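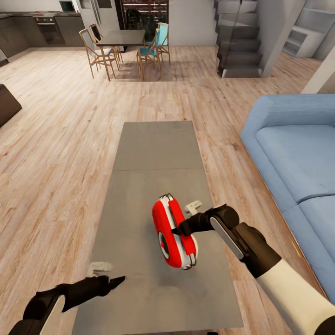
15 July 2019

I went to the open day at Hourani last week, mostly to see what they had been doing with their household simulator. Parking was bad and the sign-in line was long, but the demos started on time.

The simulator is called Tarora. It puts a two-armed robot in a furnished house that exists only on a computer, and the robot practices handling small things there before anyone tries the same job on hardware. The room they used for most of the afternoon had a gray table in front, a pale blue sofa next to it, and a dining area and kitchen farther back. You look at it more or less from where the robot's head would be, with its arms coming in from both sides.

Stepan Stetsiuk ran the session. He used to work at Bodel on warehouse picking and he talks like someone who has watched a lot of grippers miss. The task he picked was holding a rounded red and white object over the table with the right gripper. He said rims are harder than they look — the fingers have very little to close on, and a small error in the angle shows up right away.

He put up numbers from their February tests: 1,942 attempts, 84 percent of them counted as good grasps. Somebody asked what counts as good. The answer was that the object has to stay in the gripper for four seconds while the arm moves. I would have liked a longer hold than that.

I asked about cloth and bags. They don't have those working well yet, and he didn't pretend otherwise.

After that there was a turn at the controls for anyone who wanted it. I waited nearly 19 minutes and got one try. Moving both arms at once is tiring, and I kept forgetting the left one.

The next open day is at their Zostdale building. I plan to go if they have the cloth demo ready.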